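Aeroclub Arrieta
Inicio El club Escuela Crónicas Contacto
Hazte socio Acceso socios

Crónicas: visita al taller de Zolorier

Fuimos 9 al final. Salida a las siete y pico desde el hangar, dos coches, uno con la calefacción rota. El 3 de mayo, día de puertas abiertas en Zolorier, aeródromo y taller de mantenimiento, para quien no lo conozca: pista corta, hierba a los lados, una cafetería que abre cuando quiere.

La idea era ir volando, claro. Niebla baja en el valle, nos quedamos con las ganas. Amparo Goicoechea tenía el plan de vuelo hecho y todo. Otra vez será.

Llegamos tarde a la charla de apertura, pillamos lo último. La daba Elsa Tangen, que lleva la jefatura de taller desde enero. Habló de corrosión en largueros, mucho. Aviones que duermen fuera junto al mar, agua que entra por donde no debe y se queda. Tenía un trozo de larguero cortado encima de una silla y lo fue pasando de mano en mano. Por fuera, pintura perfecta. Por dentro, mejor no mirar. Varios nos quedamos pensando en el nuestro.

Luego el hangar grande. Había una avioneta de ala alta con el motor fuera, en revisión general, y una biplaza entelada a medio entelar. Olor a dope por todas partes, yo salí con dolor de cabeza. Wenjie Cai nos explicó el cosido de costillas, los nudos, cada cuánto va uno, por qué se moja el hilo en cera. Dejó probar a quien quiso. Szu-yu lo hizo bien a la primera, a mí se me soltó.

Preguntas que salieron, por si a alguien le sirven:
Calibración de altímetros: la hacen allí, pero hay cola, llamar con tiempo.
Hélices: no. Las mandan a Ralier y tardan.
Bujías: dicen que las limpiamos poco y mal. Anotado.
Papeles: que llevemos el libro de aeronave al dia antes de entrar al taller, no después.

A media mañana, demostración de arranque en frío con el precalentador Starano. Bien, aunque con el día que hacía tampoco era mucha prueba. Ruido, humo, aplausos. Inmaculada Esteban preguntó el precio y se hizo un silencio. Nos mandarán presupuesto.

Comida: bocadillos, tortilla, cola larguísima. 44 personas apuntadas según la lista de la puerta y yo diría que comieron todas a la vez. Café flojo.

Por la tarde, lo mejor para mí, la torre. Pequeña, se sube por una escalera muy empinada, de 5 en 5. Nos enseñaron cómo llevan el tráfico los fines de semana con veleros y motor mezclados en el mismo circuito. Insistieron en la fraseología: posición, altura, intenciones, y callarse. Que en frecuencia se cuenta demasiada vida. Alguno de los nuestros miraba al suelo. 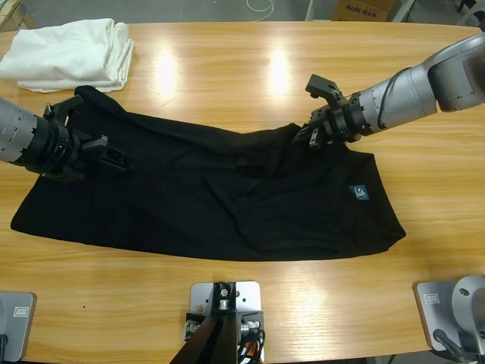 También pidieron que no se corte la base larga por el lado del pueblo, hay quejas de ruido y las aguantan ellos. El circuito está publicado, no cuesta nada mirarlo antes de ir. Altura, la que pone la carta, y el viraje después de la granja, nunca antes.

Vuelta sin historia, bueno, un desvío por obras y media hora perdida. El cielo despejado del todo a las seis, como era de esperar. Amparo no dijo nada en 20 kilómetros.

Queremos repetir, esta vez en avión. Hay 2 plazas libres en el vuelo de Inmaculada, hablad con ella en el club o dejad nota en la pizarra del hangar. Y el que se llevó por error un chaleco amarillo de Zolorier, que lo traiga, que nos lo han reclmado ya.

Volver a Crónicas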